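Rewaxing or rewashing an old rain shell: is it worth it?
Forum > Clothing and Kit > Care and Repair

gumboot_diplomacy
My Momura shell has started soaking through at the shoulders. It's six years old and has been washed with whatever was on special. The shop quoted me 221 dollars for a new one, so I'm suddenly very interested in maintenance. Has anyone had luck with the Joltlow wash-in stuff, or is it scented water?

Reply from tarpaulin_tess
Wash-in is fine if you also want your pockets waterproofed from the inside, so the rain can stay in once it arrives. Spray-on for anything with a lining. Close the zips, do up the velcro, wash at 30 or so and go easy on the colour side of the cloth. My camo and yellow one gets this every January. 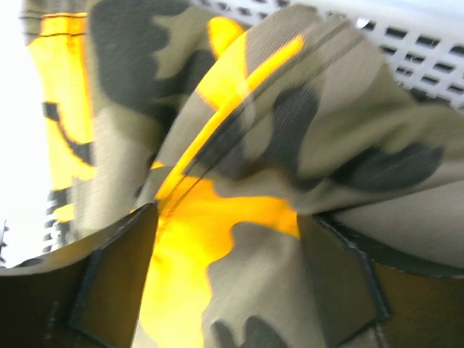 2 min read

Reply from kettle_creek
Disagree with Tess. I've used wash-in on lined jackets for years and my pockets drain perfectly well, mostly onto my phone. The real culprit is fabric softener. Run the machine empty first, then do the jacket twice with plain soap before you spend a cent on Joltlow.

Reply from gumboot_diplomacy
There has been softener. There has been a great deal of softener.

Reply from tarpaulin_tess
Then kettle_creek is right about the soap and still wrong about the pockets. And don't leave it scrunched at the bottom of the basket for a fortnight afterwards. 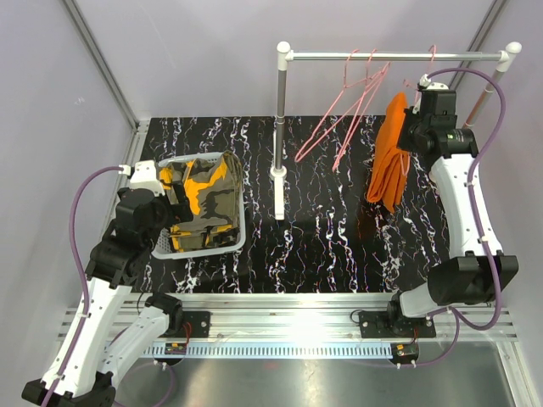

Camo one in the grey basket, orange one by the rack.

Reply from flavitz_refugee
I paid Flavitz 33 dollars to "revive" mine and it came back smelling of pine and leaking at the same shoulder. Kälin spray and a low tumble did more in one evening.

Reply from kettle_creek
Low tumble on a six-year-old Momura? Enjoy your seam tape confetti.

Reply from gumboot_diplomacy
Soap is on. Will report back when it next rains, so probably halfway through hanging it out.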